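Stock sync fails with error 312 when the shop is busy
Status: Open (reopened twice)
Product: Fetia Stock, desktop version
Network: Taletska business broadband, Vulteck router, Boersma powerline adaptors
Priority: Normal (set by Fetia, I asked for High)

Original report

The stock program on our packing room computer loses its connection to the web shop several times a day. It shows "Sync failed (312)" in the bottom corner and stays that way until I close it and open it again. While it's stuck, the web shop goes on selling things we no longer have. On Thursday we sold the same lampshade to three people and had to refund two of them.

It started in May. The only thing that changed in May, as far as I can tell, is that Fetia updated itself overnight. I've been told this is a coincidence. I would like to see something that shows it's a coincidence.

First reply from Fetia support

Thank you for contacting us. Error 312 means the program could not reach our server. This is nearly always caused by the local network. Please restart your router and your computer and confirm whether the issue persists.

My answer

Restarted both. Issue persists. I'd also restarted both before writing in, which I put on the form in the box called "What have you tried?", so I'm not sure where that box goes.

While the sync is stuck I can open a browser on the same computer and log in to the web shop with no trouble at all. The card machine works and so does the radio. If the local network is at fault it is being very choosy.

Second reply from Fetia support

A browser will silently retry a dropped connection, so a working web page does not rule out a network fault. We recommend checking with your broadband provider and connecting the computer directly to the router by cable. We have set this ticket to Closed pending your response.

Notes from the Taletska call

Forty minutes on hold. They ran a line test and said the line was clean. They then offered me a faster package, which I turned down, given that they had just told me there was nothing wrong with the one I've got.

I asked for a record of any dropouts. They could see one, at 3 in the morning, when we were shut. None matched the times I had written down. They suggested the router. The router is theirs, or at least it came in their box, but it says Vulteck on it and Vulteck told me to speak to Taletska.

What I tested

1. New cable between the computer and the powerline adaptor. No change. Three failures by lunch.

2. Turned off the power saving setting on the network card. A forum post swore by this one. No change, but I've left it off.

3. Uninstalled Fetia and put it back. Lost all my label layouts and spent an evening doing them again. No change. If support suggest this to you, copy the templates folder somewhere safe first. The instructions don't mention it.

4. Moved the router off the floor of the cupboard and on to the shelf. I didn't expect anything from this and I got nothing.

5. Took the Boersma adaptors out altogether and ran 16 metres of network cable along the skirting board from the office. I was fairly sure this would do nothing either. I was half wrong. The failures dropped from six on a normal day to one or two.

So the adaptors were part of it. I'll give Fetia that much. But if they were all of it, the failures would have stopped, and they haven't.

6. Wrote down what was going on in the packing room at each failure. I kept the list on the packing table next to the patterned tape, where I'd have to see it. Before the adaptors came out, most failures fell in the afternoon, when the heat sealer and the kettle were both in use. Since they came out, the time of day doesn't seem to matter.

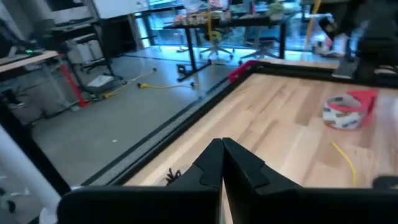
7. Left the program open and didn't touch it. This was the useful one. It failed after 16 minutes of nobody using it, then I restarted it and it failed after 16 minutes again. I did it four times and got the same answer each time. When I kept clicking about in the stock list it stayed connected for the whole morning.

My answer to Fetia, with the above

I accept that the powerline adaptors were making matters worse. They've gone in a drawer.

The remaining failures happen at a fixed time after the last click. I don't believe a dodgy network keeps time that well. It looks to me as if something is closing the connection when it's idle and the program isn't opening it again. The version we had before May either kept it open or reconnected by itself. Please tell me which of those changed.

Third reply from Fetia support

Thank you for the detailed information. Some routers close idle connections after a set period. Please check the idle timeout in your router settings, or ask your provider to do so.

Router settings

Went through every page of the Vulteck menu. There is an idle timeout under Advanced, and it was set to an hour. I put it up to two hours and tested again. Failed after 16 minutes. Put it back.

I also took the computer home and used it on a different provider and a different router. Failed after 16 minutes there too. I've sent Fetia the log file from both places.

Fourth reply from Fetia support

We have passed your logs to the development team. As a workaround, please go to Settings, then Sync, and change "Check for changes" from Automatic to Every 5 minutes. We have set this ticket to Open.

Where it stands

The workaround works so far. One full week with no 312 and no double sales. The program is a bit slower to open and the little green arrow spins more than it used to.

I've asked for the ticket to stay open until there's a proper fix, and for the wording on the help page to be changed, as it still tells people that 312 is a fault on their own network. I've had no reply to either. The adaptors are staying in the drawer until I hear back.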